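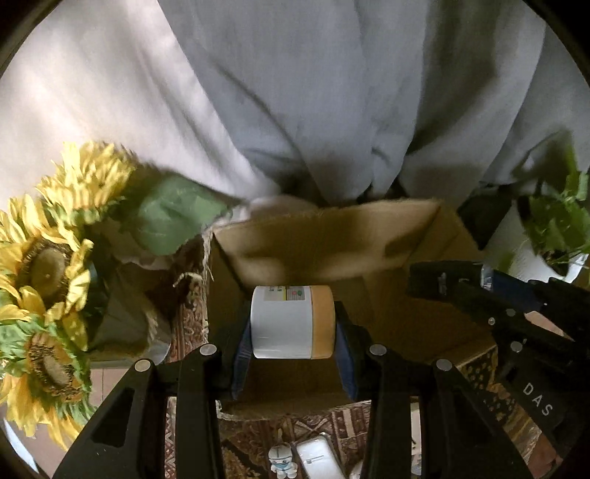 A white jar with an orange lid.

Why do lids twist?

I used to think a lid was just a hat for a jar. Then I got stuck with a pickle jar at my cousin's house in Judedley, and I started wondering what was holding that thing on so tightly!

Grab a jar with a twist-on lid from your kitchen and take the lid off. Run your finger around the top of the jar. Feel those bumpy ridges? They're called threads, and they go around the neck in a slope, a bit like a slide at the playground curling around a pole. The inside of the lid has ridges too, and the two sets slide along each other when you turn it.

A slope makes hard work easier. Walking up a long ramp takes more steps than climbing straight up a wall, but each step is gentle. A twisty lid works the same way — your hand goes a long way around, the lid moves down only a tiny bit, and that tiny bit squeezes really hard.

So why doesn't it spin off again by itself? Friction! The ridges rub together and grip. Try opening a jar with soapy hands (ask a grown-up first, and do it over the sink) and you'll find out how much your fingers need friction as well.

My friend Maarten Dijkstra wraps a rubber band around the lid before he twists. It gives his hand something to grab. I tried it on the pickles and got them open in two turns.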